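Delis折叠升降桌 用了一个冬天，随便写写

先说结论，能买，但别按原价买。649拿下的，原价看着就不值。写得乱，赶着出门，将就看。

背景：租的房子，客厅十来平，饭桌书桌裁衣服都在一张桌上。之前那张是房东留下的圆桌，一条腿短，垫了三年杯垫。一月份搬家，圆桌没带走，正好换。

对比过三家。Romus的贵，质感好，但是折起来还有一个大行李箱那么厚，门后塞不下。Indau的便宜，朋友家有，桌面一按就颤，写字难受。最后选Delis，主要图它折完薄，能立在衣柜和墙中间。

安装。说明书一共两页，图印得特别小，螺丝编号跟袋子上的对不上，B袋其实是C袋。我照着说明书先装的横梁，装完发现桌腿套不进去，拆了重来。正确顺序是先腿后梁，记住了。附的内六角扳手太短，手心磨得生疼，自己有长的就用自己的。从拆箱到立起来，下午四点弄到快七点，中间吃了个饭。

桌面。胡桃色，贴面的，远看还行，近看纹路是重复的。边角是圆的，这个好评，屋里窄，经常撞胯骨。怕烫，砂锅直接放上去起了一圈白印，吹风机吹了半天淡了点，没全消。后来老老实实用隔热垫。酱油、咖啡擦得掉，圆珠笔擦不掉，酒精也不行。

升降。手摇的，不插电。最低那档吃饭刚好，最高那档我站着熨衣服、裁布都合适，不用弯腰，腰好多了。摇到顶要19圈，摇把在右手边，左撇子估计会骂人。空桌摇很轻，桌上放了缝纫机再摇就费劲，而且咯噔咯噔响，晚上我不敢摇，楼下睡得早。

稳不稳。分高低。低档很稳，小孩趴上面写作业没问题。高档左右还行，前后会晃，踩缝纫机踩快了，水杯里的水能看见在抖。客服让我把脚垫拧紧，拧了，好一点点。介意的话靠墙放。

折叠。卡扣头一个月很紧，得用膝盖顶一下，后来松了，现在单手能折。有个毛病，折的时候两片桌面中间容易夹手，我夹过一次，指甲青了半个月。家里有小孩的一定大人来折！！这个我给客服反应过，回了个“感谢您的建议”，然后就没有然后了。

味道。拆箱有股胶味，开窗散了一个多星期。鼻子灵的人可能要更久。

配件。送了一个布收纳袋，挂桌子侧面的，放遥控器剪刀之类。缝线歪的，我自己又走了一道线。还可以加购轮子，没买，本来就晃，再加轮子不敢想。

售后。右边那个脚垫到手就裂的，拍照发过去，第二天说补发，等了九天才到，寄过来还是左边的。又等。所以客服态度可以，效率一般，心急的人别指望。

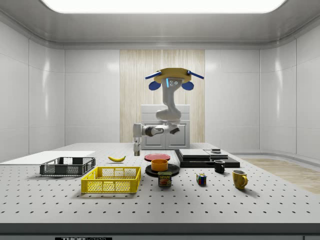
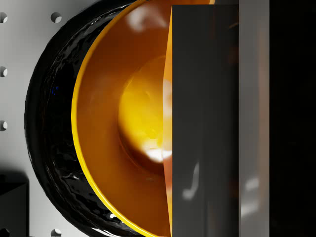 再说说值不值。同样的钱，二手能淘到实木的，但是实木不能折，搬家也是个事。我这种两年搬三次的，轻和薄最重要。楼下邻居Mitiku Tesfamariam来借熨斗的时候看上了，也下了一张，她买的白色，说白色比胡桃色好看，就是显脏。她那张高档也晃，看来不是我这张的问题，是通病。

也有人推荐Workneh那款电动的，要3,000往上，我看了看自己的工资，关掉了页面。真要天天站着办公的可以考虑，像我一天升降一两次，手摇够用。

促销的时候再蹲。超过700就别买了，再添点钱上Romus，除非你家也跟我一样只有那么一条缝能放桌子。

优点：薄，圆角，高度合适，不用插电
缺点：说明书烂，高档晃，夹手，怕烫，补件慢

打分的话七分吧。夹手扣一分，晃扣一分，说明书扣一分。

补一句，有人私信问能不能在桌边夹台灯。能夹，桌沿厚度够，但别夹在折缝附近，收桌子忘了取会把贴面硌出坑，我已经有一个坑了。还有人问能坐几个人，平时坐四个宽松，挤一挤六个也行，过年就是这么吃的，胳膊肘碰胳膊肘。坐桌子两头的人注意脚下，横梁位置偏低，容易踢到，穿拖鞋踢上去挺疼的。别的想到再更。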